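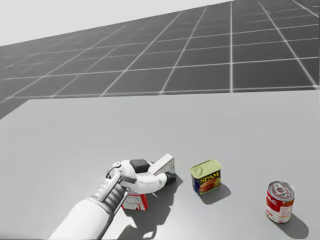

Small white box, light gray tabletop.

Lellivach Dry Goods – stockroom and back hall walk-through
August 13, 2021
Walked by: Defne Tuncer, Kaan Taşdemir (ladders and upper racks only)
Marks: OK / FIX / STOP USE

EXITS AND AISLES
Rear exit opens full width – OK
Rear exit sign lit – OK. Test button sticks, push hard
Main aisle clear – FIX. Flattened cartons again between racks C and D. Baler is ten steps away
Side door to alley – FIX. Drags on the sill, needs a shoulder to open. Not OK for an exit
Cold room door opens from inside – OK, tried with lights off

RACKING
Load signs posted – OK on A, B, C. Missing on D. Limit is 2,000 lb per bay, same as the rest, get a sign up
Uprights straight – FIX. Rack B front upright dented near the floor, pallet jack height. Paint gone, metal creased
Beam clips in – FIX. 3 missing on rack D, all on the second level. Unload that level first, then clip
Heavy stuff low – mostly. Rice sacks on the top of C, who put them there
Wall anchors – could not see behind A. Leave open

LADDERS
Teka step ladder, feet and spreaders – OK
Gisby platform ladder – STOP USE. Left wheel lock does not hold. Tagged and moved to the office so it doesnt wander back
Ladders stored flat or chained – FIX. Chain is there, no hook

FIRE
Extinguisher by receiving – gauge in green, pin and seal OK
Extinguisher by cold room – FIX. Gauge OK but bracket is loose, one screw. Blocked by mop bucket when we got there, moved it
Sprinkler clearance – FIX. Top of rack C too high by a hand. Same rice sacks
Electrical panel 326 – cover shuts, labels readable. Floor tape in front worn off, retape
Extension cords – one running under the mat to the label printer. Pulled it. Needs a real outlet

FLOORS
Receiving dock – paint lifting at the edge, no trip yet, watch it
Cold room threshold – FIX. Strip has come up at one corner
Spill kit – absorbent low, gloves gone. Order both
Drain cover – OK

FIRST AID AND PAPERS
Eyewash bottle – expires October, order now
Burn gel – none
Incident log – last page full, entries going on to a sticky note. Please no
Cold room temp log – 31 lines on the sheet, all filled and initialed
Venckus service tag on the dock leveler – readable, in date

COMMENTS
Rack B is the one I worry about. Want it emptied before anyone argues about who hit it. Kaan thinks the crease is old. Could be. Still want it looked at by someone who knows racks.
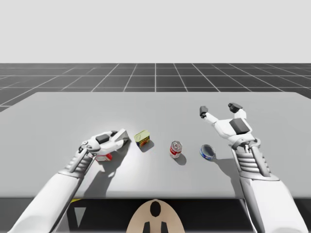
Nermin Ersoy wrote back that rack B can be cleared after the next delivery, but she wants the lower bays emptied last, and she asks that no one park the jack in front of it in the meantime. She also says the rice went up on C because the floor spot was wet.

Wet from what? Not on my sheet, floor was dry when we checked. If its the cold room drain backing up, I need to know that.

Still open:
Side door – Benito Cifuentes to plane or rehang
Beam clips, D – parts to order
Outlet for label printer – needs electrician, no name yet
Wall anchors, A – check when A is pulled out
Rice off the top of C – today

Signed D. Tuncer
Copy to Donal Ó Briain, office binder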